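From: Sigrún Østergaard
To: Wendollow building users list
Subject: Re: [wendollow-users] Bins and litter on the second floor

Hello all,

Replying to Ubaldo's message from Monday, quoted here for anyone who joined the list after it went out.

Ubaldo Piras wrote:
> Dear all,
> The cleaners have asked me to pass something on. They are spending
> too long on the second floor picking things up before they can
> vacuum. It is mostly paper cups, sometimes tape and bits of
> packaging. They also say that some of the bins have no bag in them
> and some have two or three, one inside the other.
> Their contract covers emptying bins and vacuuming. It does not cover
> clearing the floor. Could each room please sort out its own
> arrangement? If people want more bins, tell me how many and what
> size. I can order through Vrettos until the end of June on the
> current account.
> Also, someone has taken the bin from the landing outside 1038.
> Please put it back.
> Ubaldo

I have talked to the people in our room and to Fotini, who looks after the one next door. This is what we would like to do.

First, the bins. The small round mesh ones are fine for paper and cups and I don't think we need to replace them. The trouble is the bags. The ones in the cupboard are meant for the tall kitchen bin, so when you put one in a short bin there is a lot of spare plastic. If it isn't turned down properly over the rim it slides in as soon as anything is dropped on it, and then people throw things on top of the bag and the mesh gets dirty. Please fold the top right down over the outside, all the way round, and push the bottom of the bag down so it isn't full of air. One bag per bin. If you want a spare, lay it flat underneath.

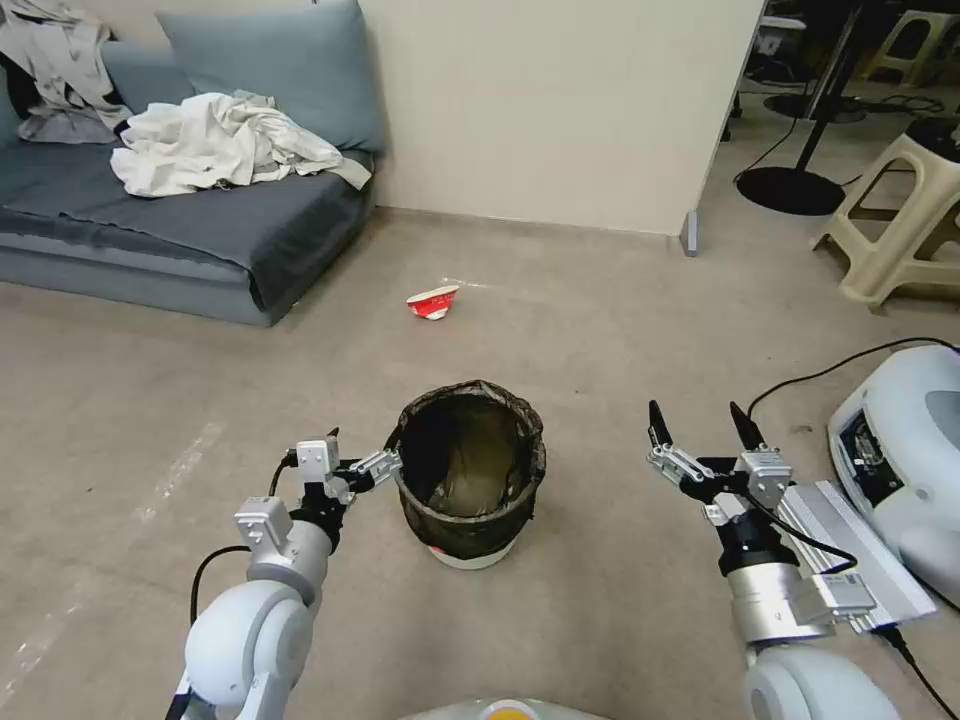 Second, where the bins stand. At the moment they get moved to wherever somebody is working and then stay there. I have no objection to moving a bin out on to the carpet while you are clearing up, it is much quicker than walking back and forth, but it should go back against the wall by the door when you finish. The cleaners go round in the same order every evening and a bin in the wrong place gets missed. We had one last month that was not emptied for over a week.

Third, cups. A paper cup that misses the bin rolls a surprising distance on that carpet, and if there is a drop of coffee left in it we get a stain. Please rinse or at least empty them in the kitchen before they go in any of the office bins. The carpet tiles by the window have already been cleaned twice and Ubaldo tells me the next step is replacing them, which would come out of our budget.

Michalis asked whether we could have a separate bin for cups. I looked at the Wesis one, which takes a stack of 100, but it is tall and narrow and I think it would be knocked over. I would sooner try things as they are for a few weeks.

For the order, Ubaldo: could you put us down for 3 rolls of the smaller bags, black, to fit a short round bin? No new bins for our room. Fotini would like one more for hers, the same type as the others. Athina, you said you might need something bigger for packaging, please let Ubaldo know directly.

I will do a check of our room at five each day until the cleaners are happy. It would help if anyone leaving after that had a quick look at the floor on the way out, under the tables as well.

I don't know anything about the bin from outside 1038. It isn't in our room, I have looked.

Regards,
Sigrún

--
To leave this list, send a blank message with "unsubscribe" in the subject line.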